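Two arms, one tray and a row of mugs

A member of the Udell shared workshop has spent most of the past year on a two-armed table robot named Cele. We met at the bench in January and talked over the noise of the laser cutter. The builder asked to go unnamed, "mainly so my boss doesn't ask me to automate something."

The project began in a garage. "I had one arm clamped to a door on two sawhorses," the builder says. "It worked until it swung hard, and then the whole door moved." The aluminum framing came next, bought as offcuts from Jarnberg, a machine shop that was clearing out its back room. Both arms now bolt to a single rail along the front. "Once they shared a rail, I could measure from one thing and stop guessing."

The job is simple to state: take mugs from the back of the table and put them on a tray. The tray stays in the middle, running lengthwise, so either arm can get to it. Cele has been at it for 366 days, counting the ones when nothing was switched on.

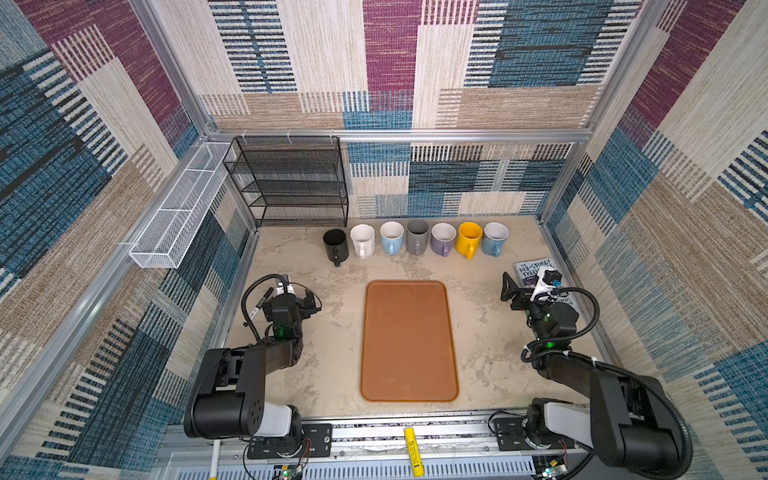 Why mugs

"They're awkward in a useful way," the builder says. "A block is the same from every side. A mug has a handle, and it has an up and a down." The set is mixed on purpose — plain colors, dark and light, and a light blue one with a pattern on it. The builder paid 9 dollars for the lot at a yard sale in Venthorpe.

The patterned fabric on the walls gets the most questions from other members. "People think it's for sound. I wanted a busy background, so the software couldn't get used to plain white."

One arm can handle most of the moves alone. Using both on the same mug is harder, and that is where the time has gone lately. "If the two grippers disagree by a hair, they're pulling against each other. You hear it in the motors before you see anything."

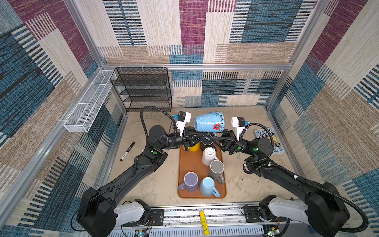
Photo: Udell Workshop

With the light blue mug held on its side between the grippers, the other six are already on the tray, the white one upside down. The builder doesn't mind the mix for now. "Right way up is a separate problem. I'm working on getting them there."

The cables took three tries. On the right arm the long one is fastened with white cable ties, which the builder calls the cheapest fix in the project. Total spending is close to a figure the builder would like to keep under 1,000 dollars, not counting the arms, which were bought used.

The next step is a longer test: 60 trays in a row without a hand going into the enclosure. After that the builder wants to try bowls — "or maybe spoons, if I'm feeling brave."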